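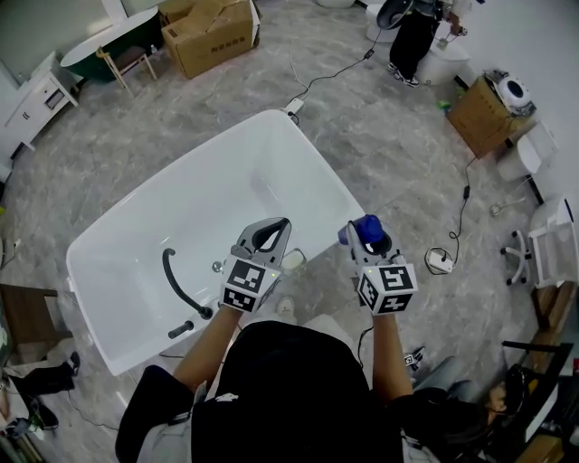
I have been meaning to write about baths for a long while. It's partly that March has been so cold and miserable that I've spent a shameful amount of it up to my neck in hot water, and partly that a friend said to me over lunch that she hadn't had a bath in four years. She showers, I should add! But she had the bath taken out of her house when the bathroom was done and she hasn't missed it once, and I found I had quite a lot to say about that, and went on saying it until our soup went cold. So I thought I would put the rest of it down here, where people can at least wander off politely if they've had enough.

I grew up in a bath house. I don't mean a grand one with tiles and steam, I mean a house where everybody had a bath and the shower was a rubber thing you pushed onto the taps, which flew off again the moment the pressure changed. Bath night was a proper event. The water heater was called the Makori (that was the name on the front, in curly letters, and I was quite old before I understood that other people's heaters might be called something else) and it had to be switched on by teatime or there was no hope for any of us. You could hear it from the landing, ticking and grumbling to itself. My mother went first, then whichever of us children was least muddy, and my father last of all, with a kettle carried up from the kitchen to put some life back into it. I can't say I'd want to go back to sharing the water, but I do miss the kettle. There was something very kind about hearing it come up the stairs.

Then I left home and had 13 years of showers. Every flat I rented had one, usually in a cupboard, and usually with a curtain that wanted to be friends. One of them ran off a coin meter on the landing, so that you learned to wash your hair at great speed with one ear open for the clunk. I got used to it, as you do, and I told people I preferred it. Quicker, cleaner, less water and so on. I believed it too, right up to the weekend I stayed in a little guest house by the sea called the Nerkidik, where the only room left was the one with the bath.

It was an old bath, very deep and very narrow, with a chip on the rim that somebody had painted over in slightly the wrong white. I'd walked all day in the rain and my boots were full of sand. I ran it as hot as I dared, got in with the window open a crack, and listened to the gulls making their racket on the roof. I stayed in there for so long that the landlady knocked to ask whether I still wanted my supper. I did, and I ate it in my dressing gown, feeling like a boiled pudding, and I slept for 13 hours. When I got home I gave notice on the flat. There were other reasons, the damp being the chief one, but I have always told the story as if it was the bath and I'm going to carry on doing so.

So that is where I stand, and you can take everything that follows with a pinch of bath salts.

The first thing I'd say is that a bath is a bad way of getting clean and I don't think it matters in the slightest. If I'm actually dirty, from the allotment or from painting a ceiling, I have a quick shower first and then the bath. My sister thinks this is madness. She says it's like washing up before you put things in the dishwasher, and I had to tell her that I do that as well.

The second is the temperature. I bought a bath thermometer once, a floating one shaped like a duck, which was meant for babies and which turned red when it thought I was being reckless. It turned red every single time. After a month or so I got tired of being told off by a duck and gave it to the charity shop. I now use my elbow for the first test and my left foot for the second, and if the foot can't bear it I sit on the edge and read until it can. I do try to be sensible about it these days. I used to get out of a very hot bath far too quickly and see stars, and once had to lie down on the mat for a bit with my cheek against the cold side of the basin. Now I pull the plug and stay where I am while the water goes down, which is a lovely strange feeling anyway, as though you're getting heavier by the minute.

Which brings me to what goes in the water. I have been through every phase there is. I did bubbles, until I realised that I spent the whole time pushing them away from my book. I did the fizzing balls that turn everything purple and leave glitter in the plughole until Christmas. For a year or two I was devoted to a pine bath oil by Proninico, which came in a squat green bottle and made the whole upstairs smell like a ski lodge (or what I imagine a ski lodge smells like, never having been near one). Then the shop on the corner stopped stocking it and I went into a sort of mourning. What I use now is plain salts from a big paper sack and a handful of oats tied up in an old sock. It does look a bit grim, I grant you, bobbing about by your knees, but my skin is much the better for it in winter. Do tie the sock tightly. I won't go into what happened the time I didn't, except to say that it involved a plunger and a good deal of porridge.
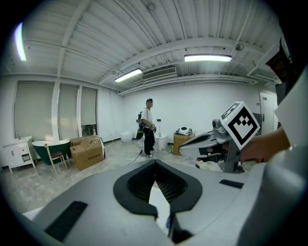 Books are a matter of long and bitter experience. Nothing from the library, ever, after the business with the large atlas of British rivers. Nothing heavy either, as your arms give out by the second chapter and you start to see it tipping. Old paperbacks with the spine already gone are the thing, and I keep a shelf of them on the landing, all a bit wavy along the bottom. I've got one very fat family saga out there which is 2704 pages over its four volumes (I added them up one evening while waiting for the tank to heat) and I've read the entire thing in the bath and nowhere else. It took me the best part of two winters. I've no idea whether it's any good. I only know that I can't think of a single person in it without smelling pine oil.

I did wonder about an audiobook, and lots of people swear by them, but I find that I drift off and wake up to discover everyone has got married. The radio is better. You don't mind missing bits of the radio.

And then there's the question of company. I had assumed that I'd want to be left in peace, and mostly I do, but we have an elderly cat called Dreva who has other ideas. She won't come near the bathroom for the rest of the week. If I run a bath she's there before the taps are off, sitting on the closed lid of the loo with her paws tucked in, watching me with such concern. I believe she thinks I've fallen in. If I put my head under she stands up and shouts, and if I lock her out she lies down on the landing and puts one arm under the door, and feels about with it. It's hard to relax fully with a paw going back and forth across the lino. So she comes in, and gets a corner of the towel to sit on, and we have come to an understanding.

My grandmother bathed every night of her life until she was 94. She had a rail put in at the end, and a little seat, and a non-slip mat that she called the octopus, and she complained about all three of them without stopping. But she used them. She used to say that she did all her thinking in there, and that if you had a letter to write or a quarrel to mend you should leave it until after your bath, as it would either seem smaller or you'd be too sleepy to make it worse. I've tried this with emails and I can report that it works nicely, so long as you don't take the phone in with you.

I do understand about the water, before anybody writes in. I worry about it too. I have two a week now in place of the four I used to have, I don't fill it to the overflow any more, and when it has no oil or oats in it the cold leftovers go down the stairs in a bucket to the hydrangeas. They've never looked better – or at any rate they've never looked bigger, and the blue ones have gone a rather startling mauve.

My friend, the one from the soup, has asked whether she might come and borrow ours next time her back is playing up. I've told her yes, of course, any evening she likes, so long as she gives me an hour's warning for the tank and doesn't mind the cat. I've put a clean towel out for her and chosen her a paperback, the first volume of the saga. I've kept the other three back for now.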